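Astow Residents' Association – Spring Newsletter

Clothing Exchange Returns to the Sterneck Hall

The Association is pleased to confirm that the clothing exchange will reopen on April 25, 2021, following a pause of one year. Residents of Astow and the neighboring streets are invited to attend between 10 a.m. and 3 p.m. Entry is free, and no membership card is required.

At the last exchange, 2,062 items were brought in, and all but 44 found a new home the same day. The remainder went to the winter coat fund. This year the number of visitors in the hall at any one time will be limited, and residents are asked to reserve a half-hour slot through the Association office. Face coverings must be worn indoors. Slots before noon are reserved for households with children under five and for residents over 65.

Each household may bring up to 20 items. Clothing should be clean, dry and free of tears. Shoes are welcome in pairs, tied together by the laces. The Association regrets that it cannot accept underwear, pillows or school uniforms – the latter are handled by the schools directly. Donations may be left at the side entrance on Skikier Street during the week before the event.

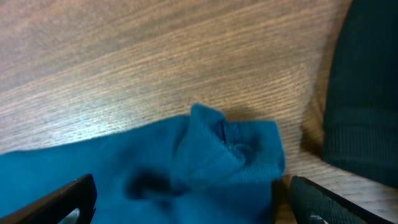
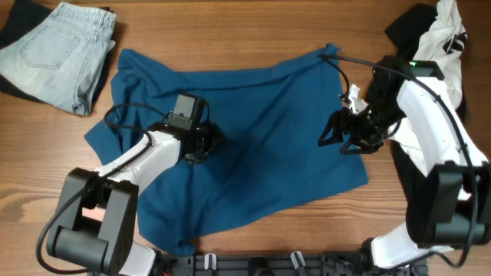 Sorting will follow a new plan prepared by Ankica Karagiannis, who has coordinated the exchange since it began. Adult clothing will be arranged by size, and children's clothing by age. T-shirts and other light tops should arrive folded; a garment spread out and wrinkled, like the teal-blue one on the wooden tabletop, takes up the space of several folded ones, and table space in the hall is limited. Coats and dresses will be placed on rails near the stage. Paper bags will be available at the exit, although visitors are encouraged to bring their own.

Parking behind the hall is restricted to vehicles displaying a disabled permit. The number 44 bus stops at the front gate. Questions may be directed to the Association office on weekday mornings.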